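What Happens to the Grown-Ups When the Robot Comes to Work?

Grown-ups love to talk about robots taking over the world. Ask one of them what a robot did at work this week and you will get a much shorter answer. It picked up a box. Then it put the box down. The world is still fine.

Picking things up is a real job, though, and plenty of people do it all day long. At a company called Randico, the packing room sends out 291 small parcels on a normal day. Every one of them used to be lifted, turned, wrapped and set down by a person, and that person had a sore wrist by lunch.

So Randico decided to teach some robot arms to help. (The arms are named Sudon and Kestik. The people who picked those names had been in a meeting for a very long time.)

How does a robot pick something up?

You have five fingers on each hand and you hardly ever think about them. A robot like Sudon has two fingers, and somebody has to think about them constantly. The fingers open wide, move to either side of a thing, and squeeze. If they squeeze too little, the thing falls. If they squeeze too much, somebody has to fill in a form.

The tips are the part that touches, so they matter most. Flat boxes are harder than they look, too. A box lying on a table has no handle, and the table is always in the way. 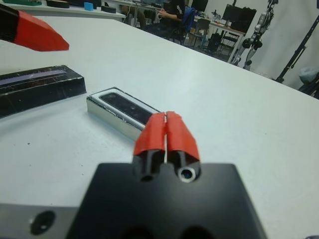 Anjana Mondal says the robot did not take her job, it took the dull half of it and left her the half with the arguing. She used to wrap things for 6 hours a day. Now she spends most of her morning deciding which things the robot should try and which ones it should leave alone, and she says her feet hurt less but her head hurts more.

What changes for people?

That is the part the movies skip. When a machine starts doing a task, the work moves around, a bit like the food on your plate when you don't want to eat it.

Some tasks shrink. There is less lifting and less doing the same thing over and over.

Some tasks grow. Somebody has to show the robot what to do, check what it did, and clean up after it when it gets confused. Learning how to do this takes time. At Randico, the training lasted 17 days, and there was homework. Adults complain about homework exactly as much as you do.

And some tasks can disappear. If one robot does the work of several people, a company may decide it needs fewer people. That can be scary, and it is fair for workers to ask about it early. The packers at Randico asked in August. They got a promise that everyone would be offered training, and they asked for the promise in writing, which was smart.

Why is shiny stuff so tricky?

Imagine trying to look at a candy wrapper under a bright lamp. You see the candy, but you also see streaks of light, and the streaks move when you do. Your brain sorts it out in no time. A robot that uses a camera may decide the streak is the edge of the candy and grab at nothing, with great confidence.

Clear plastic is worse, because it crinkles. It has a different shape every time you touch it.

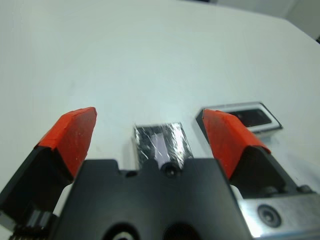

Plastic film catches the light, which makes a small package harder to judge.

This is where people are still far ahead. Czesław Bielecka, who runs the afternoon shift, can tell by feel if a wrapper is about to tear. He cannot explain how he knows. The robot would like him to explain, and so would his boss.

Try it yourself

Use only your thumb and one finger on one hand. Now pick up a flat box, turn it around and set it down without a bump. Then try it with something wrapped in crinkly plastic.

Words to know

Automation: getting a machine to do a job that a person used to do.
Gripper: the part of a robot that holds things. It does the work of a hand.
Shift: the hours when one group of people is at work. The afternoon shift gets the good snacks.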